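About Pristby

Pristby is a sorting and play-materials workshop for children from 2 to 6. We lend out wooden block sets, baskets, and simple sorting games to preschools, home daycares, and families, and we run open play hours in our own rooms on Skomance Street.

We started in December with one shelf of secondhand blocks and a sign-up sheet. The shelf is still there, by the front door, and it still holds the odd pieces that don't belong to any set. The rest of the collection has moved to the back room, where it takes up most of three walls. At the last stock check we had 1,892 pieces on loan or on the shelves. Our shelving will hold 2,000, and we don't plan to go past that.

What we lend

Most of what we lend is plain. A standard set is a basket and a handful of solid shapes in strong colors: cubes, cylinders, balls, and a few others depending on the set. There are no batteries and no sounds. We choose shapes that a small hand can get around and colors that a child can name or is about to be able to name.

The sets come in two levels. Level one is for children who are just starting to put things into a container and take them out again. It has few pieces and one basket. Level two adds more shapes and a second basket, so that a child can sort by color, by shape, or by any rule they come up with. Some children sort by which pieces they like. We count that as sorting.

We also lend Mista, which is our own game. Mista uses the same pieces as the other sets plus a stack of picture cards. One child turns over a card and the others look for the piece that matches. The cards were drawn in-house and have been redrawn twice, the second time because the oval kept getting mistaken for an egg. The egg card is now in the set too.

The baskets

We use woven baskets for nearly everything. We tried plastic tubs in the first year and went back. A tub is louder when a block drops into it, and on a hard floor it slides away when a child leans on the rim. Baskets do need more looking after. Ends work loose, and a loose end is sharp enough to scratch. Every basket is checked by hand when it comes back, inside and out, and anything with a loose end goes on the repair hook until it has been trimmed or rewoven.

The baskets come from Mitsotakis-Vlachou, a small importer that has supplied us from the beginning. They send us seconds when they have them, at a lower price, and we take all of them. The flaws are usually in the color of the weave and make no difference to how a basket works.

How tidy-up works

Tidying up is part of play hour here, and it starts while there is still time left to enjoy it. Ten minutes before the end, the grown-up at each table puts the basket down where everybody can reach it and drops in one piece. Then they wait. With most groups somebody adds a second piece before anyone has asked. If that doesn't happen, the grown-up names a piece out loud and leaves it at that.

We keep the tables clear of everything else at that point. Coats, cups, and paper go on the bench. A child who is looking for the last block should be able to see it.

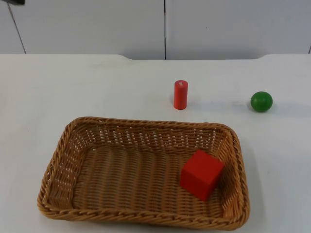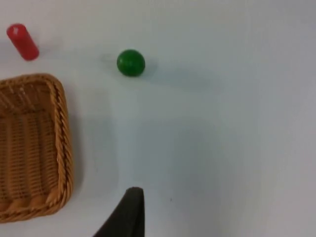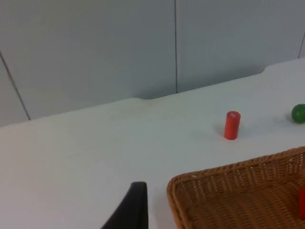 Red, green, and a woven basket on a white tabletop.

Pieces left outside the basket are the ones most likely to go missing, and a missing piece is the most common reason a set has to be pulled from lending. Cubes tend to stay where they are put. Balls and cylinders are another matter, and a good share of our tidy-up time goes to looking under furniture. A cylinder like the red one can be stood on its flat end, as it is in the first and third pictures, or laid on its side, as in the second, and we teach children to stand it up if they are going to leave it for a minute. The green ball has no flat end, so we suggest it goes in early, before the blocks. Children take to this rule quickly and will correct adults who forget it.

White tables were a choice we made late. The first ones were a dark brown and looked very nice, but blue and green pieces got lost on them by mid-afternoon. White shows every smudge, so we wipe down between groups and again at closing. Plain warm water and a cloth is enough on most days. Crayon takes longer.

Cleaning and repair

Everything that comes back is cleaned before it goes out again. Wooden pieces are wiped with a damp cloth and a little mild soap, dried with a towel, and left on a rack overnight. We don't soak them. Soaked wood swells, and the paint lifts at the edges first. Please don't put our blocks in the dishwasher, even on the short setting – we have had several sets come back that way and none of them could be lent again.

Baskets are brushed out dry. If something sticky has been spilled, we use a damp brush and then put the basket near an open window.

Small chips in the paint are sanded smooth and touched up. Pieces with cracks are taken out of use. We keep a box of spares in each shape and color, and if your set comes back one block short we will normally make it up from there.

Play hours

Open play is on Saturday, from 9:30 in the morning until noon. There is no need to book. The room takes 20 children comfortably, and when it is full we ask families to wait in the front room, where the odd-pieces shelf is open to everyone. An adult has to stay with each child. We don't offer drop-off care.

On weekday mornings the room is set aside for preschools and daycares. Groups can reserve a table or the whole room. A visit usually runs an hour, with free play first, a round of Mista if the group is old enough, and tidy-up at the end. Tell us in advance if you would like only level one sets on the tables.

Shoes come off at the door. Please bring socks for everyone, adults included. The floor is cold in winter.

Borrowing a set

Families can borrow one set at a time and preschools can borrow up to four. A loan lasts three weeks and can be extended once if no one is waiting. Each set goes out with a list of its pieces tucked inside the lid of the carrying box. Please go through the list when you get home and again before you bring the set back, and write on it anything that is missing or damaged. We don't charge for a lost block. We do ask to be told, so that the next family gets a full set.

Returns can be made during play hours or left in the wooden chest on the porch at any time. The chest is dry, but baskets should go in on top of the boxes and not under them.

Giving us things

We are often offered toys and are glad of the offers, though we can use only some of them. Solid wooden blocks in good condition are always welcome, as are baskets without lids or handles. We can't take painted pieces if the paint is flaking, anything small enough to be swallowed, or soft toys. If you aren't sure, bring the box along and we will go through it with you at the front table. Whatever we can't use goes home with you.

Finding us

Pristby is on the ground floor at the corner, behind the green gate. There is level access from the parking lot side and room for strollers inside the hall. The bell on the gate is quiet, so knock as well.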